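Grikdale Community Help > Home and Garden > Walls and Paint

Painting over a bold patterned wall in a rental – do I have to strip it first?

Posted by Fenna Kuipers

I moved into a ground floor apartment on Dristatgate in May and the back room has orange walls with a big flower pattern on them. The landlord has said in writing that I can change the color as long as I use a neutral and the walls are in good shape when I leave. He won't pay for it and he doesn't know what was done to the walls before he bought the place.

My problem is that I can't tell whether it is wallpaper or paint. In the corner by the window there is a seam, and I can get a fingernail under it for an inch or so near the baseboard. Everywhere else it feels flat. The surface has a slight shine to it. I wiped a small area with a damp cloth and no color came off.

I have a budget of 200 dollars for everything, including rollers and trays. I have already bought one gallon of off-white wall paint and I would like to use it if I can. The room is 12 feet by 12 feet with a normal ceiling height. One wall is mostly window.

I want to know three things. Can I paint straight over it? Will the pattern show through? And is there anything I should do about that seam? I have painted a bedroom before but it was plain white to plain cream and there wasn't much to go wrong.

The building is old, if that matters. My neighbor upstairs thinks it was built before the war but she wasn't sure.

3 replies

Algirdas Koppel

Just prime it and paint it. I did my hallway over striped paper and it has been fine. Two coats.

Nkrumah Nutsugah

I hung paper and painted houses for 20 years before my knees gave out, so I'll go through this in order.

First, the age of the building does matter. If it is as old as your neighbor thinks, there may be lead paint somewhere under what you see. Do not dry sand anything until you have had it tested or your landlord can show you a test. He may already have paperwork on lead from when you signed the lease, so look through what he gave you. Painting over a sound surface is a different thing from sanding into it.

Second, you very likely have wallpaper. A lifting seam that you can get a nail under is a paper edge. Some people will tell you to strip it regardless. In your own house I would agree with them, but in a rental, with permission only to change the color, I would ask the landlord again before you strip or paint. Once paper has been painted it is much harder to take off, and he should know that is what he is agreeing to. Get that in writing too.

Light outlines on a strong background are the ones that give people trouble. A light line disappears quickly under off-white and the orange does not, so after one coat you get a peachy wall with the leaves still plain to see. Plan for primer.

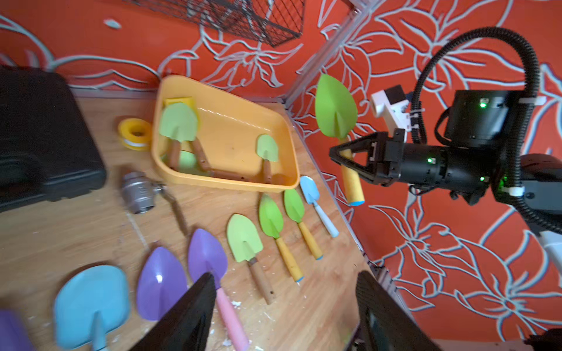
What you need to do

1. Test the paper. Press hard with your palm at several spots on each wall and listen for a crackle or a hollow sound. If large parts are loose, stop, because painting will make them bubble and you will be stripping it after all.

2. Fix the seam. Lift the loose edge gently, brush seam adhesive behind it, press it back with a small roller and wipe off what squeezes out. Leave it overnight. If the edge is torn or curled and won't lie down, cut the loose bit away with a sharp knife and fill the step with a thin skim of joint compound.

3. Wash the walls. Use warm water with a little dish soap and a sponge that is wrung out well. Don't soak the paper. Rinse with clean water and let it dry for a full day with a window open.

4. Prime with an oil-based or shellac primer. Water-based primer can wet the old paste and lift the paper. The oil and shellac kinds smell strong, so open everything, wear a proper respirator with the right cartridges and keep pilot lights and other flames off. Let it dry as long as the can says.

5. Look at it in daylight. If you still see orange, prime again. Primer is cheaper than finish paint and covers better.

6. Paint two coats of your off-white. One gallon is tight for that room. It may do the first coat and part of the second, so keep the label in case you need another can mixed.

Use a matte or eggshell finish if you haven't opened the can yet. Shinier paint shows every ridge, and if the outlines on your pattern are raised at all you will see them from the side when the light comes in. Run your hand over a leaf with your eyes shut. If you can feel the line, paint alone won't hide it, and you would have to skim the walls or live with it. Plenty of people live with it.

On money, you should come in under your 200, provided you already own a drop cloth and a ladder.

Triin Dambrauskienė

Agree with most of the above. I rent on the other side of town and had a similar job, dark green paper with pale ferns, in a room that gets no sun after lunch.

What I would add is to do one wall first and stop. I did the wall behind the bed, left it for 5 days, and two small bubbles came up near the light switch. I slit them, glued them down and carried on with the rest knowing what to expect. If I had done the whole room at once I would have been chasing bubbles everywhere.

Also turn the power off before you wash or paint near outlets, and take the cover plates off. Someone had painted over mine and the paper tore when I pulled the plate. Score along the edge with a knife first.

I bought my primer at Fullard. They had a shelf of returned cans at a lower price and the man at the counter shook one up for me and opened it to check it wasn't skinned over. Kütt had the seam adhesive. Fullard was out of it – this was last winter, so they may have it again.

I didn't bother with the respirator and had a headache for two days. Get the respirator.

Fenna Kuipers

Thank you all. I pressed the walls as described and there is a loose patch under the window but the rest sounds solid. I can't feel the lines with my hand. I have emailed the landlord about the lead test and about painting on paper, and I won't start until he answers. The can I bought is eggshell.

Kęstutis Lepik (moderator)

Moved from General to Walls and Paint. Fenna, please post again in this thread when you hear back about the test. There is an older thread on skim coating over paper if the patch under the window gets worse.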